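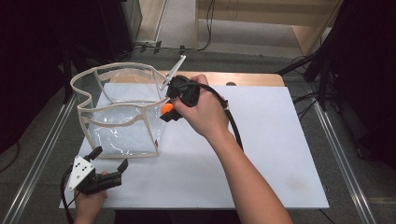

Clear storage boxes with fabric edges come folded flat and they come creased. Every one I've ever bought, anyway. You pop it up, it leans, the walls go wavy and one corner won't behave. Easy enough to sort out, takes a quarter of an hour plus waiting. Work on something flat and pale if you can - a plain white board like mine is good, you see straight through the sides and the wrinkles show up as bright streaks. Look at the front left corner of the rim too, that slight curve is what we're after getting rid of.

What you need

The box
A hairdryer with a low setting
Two old towels
A soft cloth, the lint-free sort for glasses
A few heavy books or bags of rice
Washing up liquid, one drop

I've done this with a Pestico and a couple of unbranded ones from the market. Same method for all of them. If yours has a zip lid, unzip it all the way round first or you'll be fighting it.

Step 1. Open it up

Do it in a warm room. Cold plastic is stiff and can crack along the fold, so if the parcel's been in the porch overnight leave it indoors for an hour. Unfold the sides, then push the base down flat with your palm. Go right into the corners. If the base has a loose board get that in now, not later.

Step 2. Square the corners

Pinch each upright seam between finger and thumb and run down it from top to bottom. Then the rim. Where it bows, bend it gently the other way and hold for a slow count of eight. Let go, look, do it again. Four goes is usualy enough. Don't yank it, the stitching is the weak bit on these.

Step 3. Warm the walls

Hairdryer on low, a good hand's width away, keep it moving. Inside of the wall first, then outside. You want the plastic soft and floppy, no more than that. If it smells, stop. Never an iron, not even through a towel - I lost an Irkico that way, went cloudy in about two seconds and stayed cloudy.

Smooth outwards with the cloth while it's warm, middle to edges. Small ripples go quickly. Sharp fold lines fade but may never go completley.

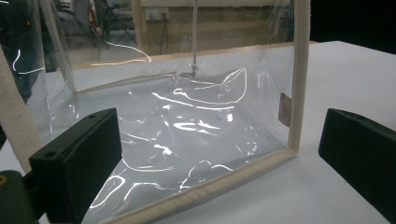 Loose plastic between the padded edges, with ripples all over.

Bunched up bits like the ones towards the back want more patience. Warm, smooth, leave to cool, repeat. Doing it all in one go just moves the pucker somewhere else.

Step 4. Pack it out

Roll the towels and stand them against the walls inside. Books or rice on the base. You're after a gentle push from inside, walls taut but no bulging. Overnight if you can, longer in winter.

Step 5. Wipe down

Drop of washing up liquid in warm water, cloth wrung nearly dry. Keep it off the fabric, pale trim gets tide marks. Dry cloth after. No glass spray.

Storing things in it

Light stuff. Jumpers, spare pillowcases, wool. Heaviest at the bottom and spread out. Don't stack anything on top unless the box is full, the rim isn't made to take weight.

Keep it out of strong sun as well. Mine sat on the landing windowsill all August and one side sagged worse than the day I bought it. Back to step 3.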